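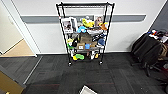
Itziar Cantero reckoned I should have started with the bus timetable, and after reading my first draft again I think she had a point. My project is about why people in Dikley stopped using the Saturday market, and in that draft I didn't get to the buses until page 9!

So, buses first. Until last August the 168 ran from Werby to Dikley market square every half hour on a Saturday. Now it's every two hours, and the last one home goes before the stalls have packed up. If you live out in Campos and you want your veg and a natter, you either go at the crack of dawn or you drive (and good luck parking).

I did my counting on two Saturdays, from a bench by the cheese van, with a clicker borrowed from my aunt. The better day gave me 1129 people walking in through the Arneo Street end. I only covered the one entrance, so please don't take it as a total. It rained all through the other Saturday and my sheet turned to mush, so I've left that count out - I know, I should have used a pencil.

Talking to the stallholders was my favourite bit. I'd written three questions and hardly needed them, people just went off on their own. The plant lady told me her regulars used to come off the bus in a bunch and she could plan her tea break by it. The man with the phone covers thinks it's all down to online shopping and the bus has nothing to do with it. The fish stall blamed the new paving, which I still don't fully understand.

My tutor asked whether the market was already shrinking before the bus changed. Fair question, and I can't really answer it. The council had pitch numbers for some years and not others, and the gaps fall right where I needed them. What I do have is people telling me they come less often than they did, and most of the ones from Campos brought up the bus before I'd asked.

If I did it again I'd ride the 168 myself with a notebook and talk to whoever was on it.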